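Part 3: Calling the precincts and getting the first count in

If you did Part 2, your phone list is sorted by ward and you've logged in to Karico at least once. Good, because from here on it's all election night, and I'm going to talk you through it the way Hilde Willems talked me through mine (she was eating soup at the time, so I've filled in some gaps).
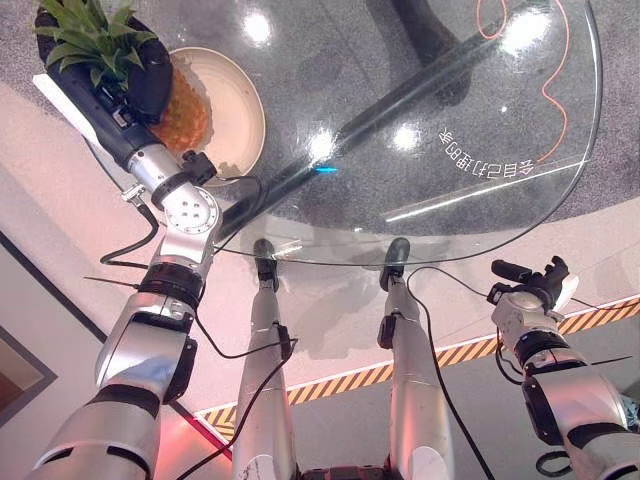 SKAKHOLM, January

I rewrote this section after the school board runoff, so if you have an older printout, toss it. The step numbers have changed!

1. Open the Returns tab and pick your county. The total at the top should read 2,520 precincts for the full region. If you see a smaller number, you're still looking at the primary map. Log out and back in.

2. Set the refresh to 600 seconds. I know that feels slow when polls have just closed, but the county sites choke if we all hammer them at once, and then you get nothing.

3. Call your first precinct at 8:15 p.m. Say your name, say you're with the Benjelloun desk, and ask for the posted tape total for each candidate.

Note: Some clerks will only read the totals once. Write on paper first, type second.

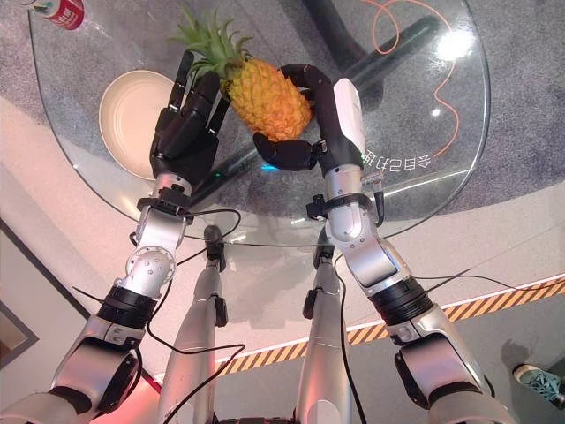
4. Enter the numbers in ballot order, top to bottom, and leave the percent box alone. Karico fills that in for you. It helps to practice on something silly first, so make a test race called Fruit, with Pineapple, still wearing its leafy green crown, up against Plum, and give them a few hundred votes each. Delete the race when you're done, please. Béla Pap once left his in until midnight and Plum was leading.

5. Press Hold, then read the whole line back to the clerk. Press Send only after you've heard a yes.

Caution: Send can't be undone from your screen. If you've sent a bad number, call Rekha Rajput on the correction line and don't try to fix it by sending a second count. You'll end up with both of them added together, and that's a long night for everybody.

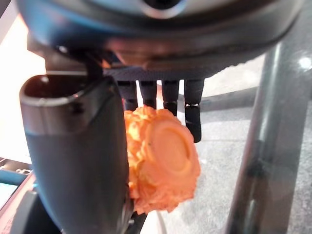

Fig. 3. Four dark fingers and something orange.

6. Mark early and mail votes separately. Your county may lump them in with the polling place totals, in which case tick Combined and leave the other two boxes blank. A zero is a real count as far as the software cares, so blank means blank.

7. If a precinct doesn't pick up, tap Retry and move on. It'll come back around in 24 minutes. Don't sit there redialing, I've done it and I fell so far behind that Noémi Somogyi had to take half my list.
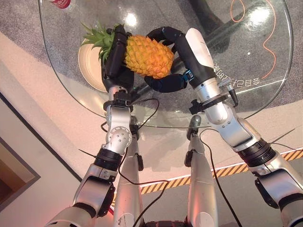 8. When your last precinct turns green, press Close Ward. Two of you have to do this from separate logins, so find your partner before they head home (Kinga Kovács keeps the pairings on the Dalitz sheet). If the button stays gray, scroll down and look for a line still sitting on Hold. It's nearly always that.

Note: Closing a ward doesn't call the race. Projections are covered in Part 4, and you need a different login for those anyway.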